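From: Ginette Chisholm
Date: 26 February 2026
Subject: Re: [onishi-users] Timestamps past 2038 in the Leltulska export

> The Leltulska exporter writes expiry dates as signed 32-bit seconds.
> Our lease records run to 2045. After export they come back as 1908
> or 1909. Is there a flag for this or do we patch the schema? We're
> on the December build.

There is no flag. The field is declared `int32` in the schema, so the value wraps before it reaches the file. A reader-side fix won't tell you whether a record wrapped or was a real early date.

What we did at Hemham:

1. Changed `expires` to `int64` and bumped the schema version to 9.
2. Rebuilt the exporter. The old binary ignores the version line and keeps writing four bytes.
3. Re-exported from the source tables. Don't try to repair existing files.

Check the importer too. Cindudura casts to `int` in its date parser, so it will truncate a good file without a warning. Run it on 100 records first and diff the dates:

 lel-export --limit 100 --fields id,expires > a.txt
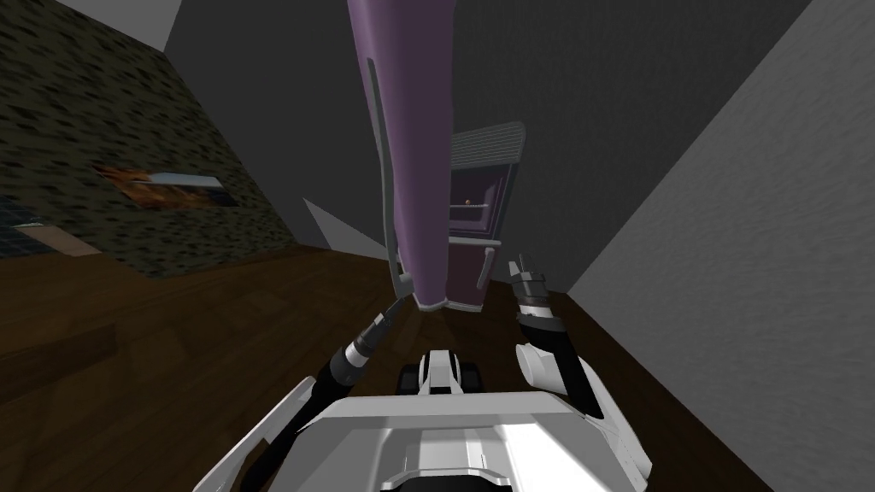

If the diff is clean, run the full set with the index turned off and rebuild it afterward. The index stores its own copy of `expires`, and the old width is baked into the key. Queries by date range return nothing if you skip the rebuild.

The patch is against the December build. I haven't tried it on anything older.

Ginette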